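Sowa S2 two-finger gripper kit, with Brukunham practice rooms

Posted by Dénes Takács, December
274 views | 2 comments | 14 shares

Back in stock. Same hand as before, new finger pads, new cable strain relief. The practice rooms (simulated, run on your own machine) now ship with every kit, no separate license.

Who buys this. Small shops mostly. A few schools. People who want to know if a machine can clear a shelf or hand them a board yet. Short answer: some of it. Longer answer further down, please read it before ordering. We get returns from folks who expected a maid.

What's in the box

Hand, assembled, two parallel fingers
Finger pads, one pair fitted, one pair spare
Mounting plate for the Skelteo arm (other arms, ask first)
Power and data cable
Hex keys
Download card for the practice rooms

Not in the box: the arm. Asked every week. The arm is sold seperately, by Skelteo, not by us.

Price is 303 for the kit, pads alone are 18 a pair. Shipping on top. Schools get a discount, write before you pay and not after, refunding the difference is a pain on our end.

What it can do, chores

Picking up boards, blocks, boxes, bottles with straight sides. Good. Square edges are what the pads like.

Stocking a shelf at one height. Good, once you have set the height. Change the shelf, set it again.

Spraying and wiping a window. People send us the same picture, hand holding the Windex. Holding it is fine. Pulling the trigger is not, two flat fingers can't hold the neck and squeeze at the same time. You would need a second arm or some kind of bracket. Wiping with a cloth works on flat glass, slow, misses the corners.

Laundry. No. It will pinch a sock and lift it. Folding, no. We tried towels for most of a month and the best run was one we would have been ashamed to put in a drawer.

Dishes. Plates from a rack, sometimes. Wet glasses, don't. The hand isn't sealed anyway, see warranty.

Picking up a kid's room. Closest thing to useful in the house, and still slow. Blocks yes, balls depend on size, anything soft is a coin toss. Big balls won't fit between the fingers at all.

Shop floor. Better story here. Parts come the same way up, light stays the same, nobody moves the table. One customer feeds trim pieces to a saw table stop with it (the hand places, a person cuts -- keep it that way). He says it's slower than his nephew but shows up.

Practice rooms

Worth more than the hand, in my opinion. Try the grasp there before you scratch anything real. The rooms are cluttered on purpose and some are badly lit, becuase houses are. Pick a room, pick an object, run it some 100 times overnight, look at the misses in the morning. You can view from the wrist or from the corner of the room. Wrist view is the one to learn on. 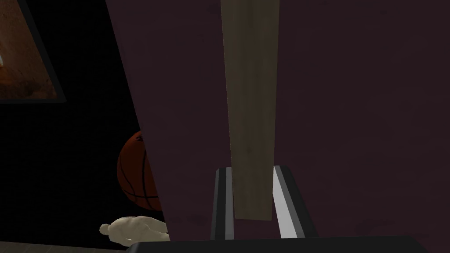
Wrist view, practice room. Plank between the fingers, basketball and a framed picture farther back.

Long thin stuff like that plank is the fair test. Grab it near one end and the whole length wants to swing. In the rooms you can change the weight and the friction and see where it starts to slip -- do that first, then drop the speed by half for the real board. Anything leaning or hanging nearby can block the view, so plan the move for what you can't see too.

Rooms are not the real world. Pads wear, dust gets on them, boards are warped. A grasp that never misses on screen will miss on your bench. Expect it.

Setup

Bolt on plate, bolt on hand, plug in, run the zero routine with the fingers EMPTY. Please. Half our support mail is a zero done with something in the fingers. Then a foam block, then wood.

Wipe pads with a damp cloth. No Windex on the pads, it leaves ours slick. Replace when the edges round off.

Warranty

Motor and frame two years. Pads and cable not covered. Water damage not covered, including "only a bit damp."

2 comments

marl_k: does the plate fit the older Skelteo, the one with four bolts

Dénes Takács: Yes but you need the longer screws, put a note in the order and I'll throw them in.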